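Cables, tape and a tea set: looking after the arm

Since July I look after a robot arm whose job is pouring tea. I do it in the back room at Flonovside, with a white table, a pale wall and a beige tea set with cups, saucers and a pot. The project name is Pumphrey, which I inherited and cannot explain. My background is in packaging machines, where a cell is fenced and bolted and the cables go in a chain. In this work there is no chain. There is a roll of clear tape and there is me.

I promised to a few readers that I will write down how I keep the cabling in order, because it is the part which takes most of my time. The programming people get the nice work. I get the loops.

The arm has a gripper at the wrist, and everything on the gripper needs a wire. The joints move a lot for one cup of tea. The wrist turns when the pot tips, and at that moment the cable needs more length than you would guess from looking at the arm at rest. If the loop is too short, it pulls on the plug. If the loop is too long, it swings into the cups. My first try was too short and I lost a connector. My second try was too long and I lost a saucer. I have kept both in a drawer.

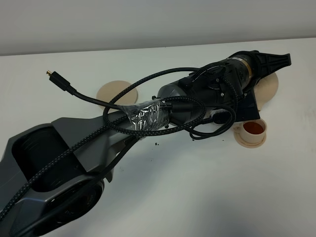
The arm over the table, with the clear wrap around the middle link and one plug lying free.

My order of work is the same every time, and I have it written on a card beside the switch. First the power goes off and I wait until the status light is dark. Then I run my fingers along each cable from the base to the wrist, slowly, and feel for a flat spot or a place where the sleeve has become rough. After this I move the wrist by hand to both ends of its travel and watch the loops, and only then I touch the tape.

About the tape I have changed my opinion. At the beginning I used cable ties, as everybody in my old trade does. But a tie makes one hard line, and on a cable which bends all day the hard line is where it breaks. A wide wrap spreads the pressure. It looks terrible, I agree, and a visitor asked if the arm had been injured. I wind it firmly enough that the cable does not slide, and I leave the two ends of the wrap a little softer than the middle. When the wrap becomes cloudy or the end lifts, I cut it away with blunt scissors and make a new one. Never put new tape over old tape! You get a thick lump, and the glue creeps out and collects tea dust.

Tea dust is a real thing, by the way. I used to think that liquid would be my enemy, but dry leaves are worse. They get under the saucers and into the screw heads. I brush the wrist before each session and wipe the table after it.

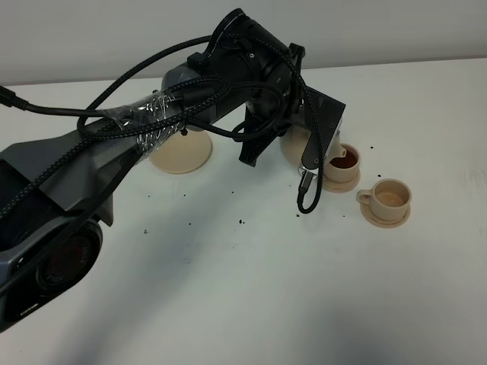 Setting the pouring position is the other half of my job, and I like it more. The programme knows where the spout should be, but the pot does not always sit the same way in the gripper, so a small error in the grip becomes a bigger error at the end of the spout. I check it with the real pot and the real cup, from the side, with my eyes at table height. What I want is the spout directly over the rim of the nearer cup, as it is here. The loops I would rather have clear of the gripper, but here they cross in front of it. I also look at any loose end near the gripper, like the one hanging there on the right side. A hanging end is not a fault on that day, but it goes on my list, and I tie it back before the next long run.

For the long run I use a counter. At 2000 cycles I make the finger check of all cables, and at 3000 I change the wrap even if it still looks good. These are only my own numbers, from my own notebook, and for a different arm or a heavier pot they would be wrong. The longest a wrap has lasted with me without lifting is 38 days – that was in a cool spell, and I believe the glue was happier.

Two things I still have not solved. The first is the plug itself. I would like one with a locking collar, and Kisell has one in the catalogue, but it is longer than mine and I am afraid it will touch the link when the wrist folds back. I have drawn it on paper, and on paper it fits by the thickness of a coin. The second is the cable sleeve. The braided one bends nicely but catches the glue, and the smooth one stays clean but always wants to return to its own shape. At the moment I live with both kinds.

In the next post I will write about the gripper plate and how I set its pressure, if the new screws arrive from Skarness. If you have used the collar plug on a small arm, please leave me a comment, especially if it went badly.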